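Grellmont Library Extends Saturday Workshop Hours Through December

Nov 16, 2019

GRELLMONT - The Grellmont Public Library will keep its second-floor workshop open until 8 p.m. on Saturdays through the end of December, library director Deirdre Nic Giolla announced this week. The room had been closing at 5 p.m. on weekends since it opened to the public last spring.

The longer hours follow a steady rise in use. According to the library's quarterly report, 634 visits to the workshop were recorded between July and September, and 177 of those were made by first-time cardholders. The report was presented to the library board at its regular monthly meeting and is available at the front desk.

"Patrons told us that they were just getting started on a project when the lights went off," Nic Giolla said. "Many of them work or attend classes during the week, and Saturday evening is the time they have."

The workshop occupies the former periodicals room, on the Hancombe Street side of the building. It is furnished with shared worktables, storage shelves and a supply cabinet that is restocked each Monday. Patrons may bring their own laptops and materials, and may leave unfinished work on a labeled shelf for up to two weeks. Work left longer than that will be moved to the circulation office and held until the end of the month.

The additional staff hours will be paid for with a grant of $600 from the Skedalik Fund, which has supported evening programs at the library in past years. No change will be made to the budget for the reading room or the children's department.

Use of the workshop remains free to all cardholders age 14 and older. Patrons under 14 must be accompanied by an adult. Reservations are not required for individuals, but groups of five or more are asked to call the front desk at least two days ahead. Tables are assigned in order of arrival.

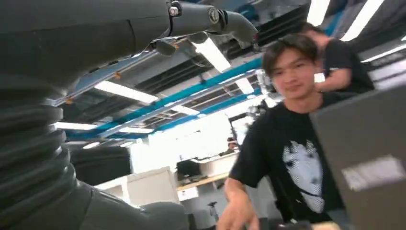 A participant at work in the Grellmont Public Library workshop.

The room will close at its usual time on weekdays. It will not be available on the last Saturday of December, when the second floor is scheduled for carpet cleaning.

The board also approved the minutes of its previous meeting and accepted a gift of local history books from the Ó Flaithearta family. The books are being cataloged and will be placed in the reference section early next year.

Applications for library cards may be completed at the front desk during regular hours. Proof of address is required.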